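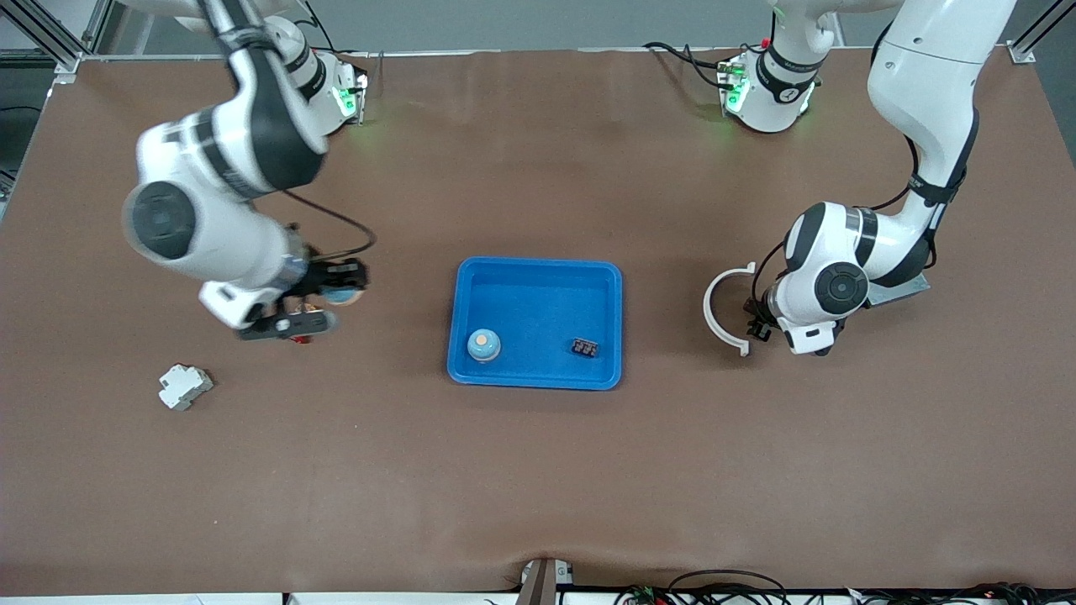 A blue plastic tray on a brown work surface

Tray sorting is a method of keeping small items in order by giving each kind its own shallow open container. It is used in offices, sewing rooms and repair shops, and is often sold to households as a cure for clutter. Evidence for that claim is thin.

Origins

Sellers tend to describe the method as very old, but the sources they cite mostly concern trays used for serving food. The name seems to come from trade catalogs. A Birgate supplier, Pearce, listed 18 tray sizes under the heading "sorting," with no account of how the sizes were chosen.

Claims and criticism

The most repeated figure comes from a pamphlet by Fletard, a maker of storage goods, which said that users saved 10 minutes a day. The pamphlet drew on 390 replies to a mail-in card packed with the trays, so everyone who answered had already bought them. No group without trays was asked.

A later survey by the retailer Trillura had over 708 replies but left out people who had stopped using the method. Critics also note that open trays collect dust and spill easily, and that a labeled drawer does much the same job. Supporters answer that items in plain view are found faster, which may be true of any open surface.

See also

Drawer divider
Pegboard
Workbench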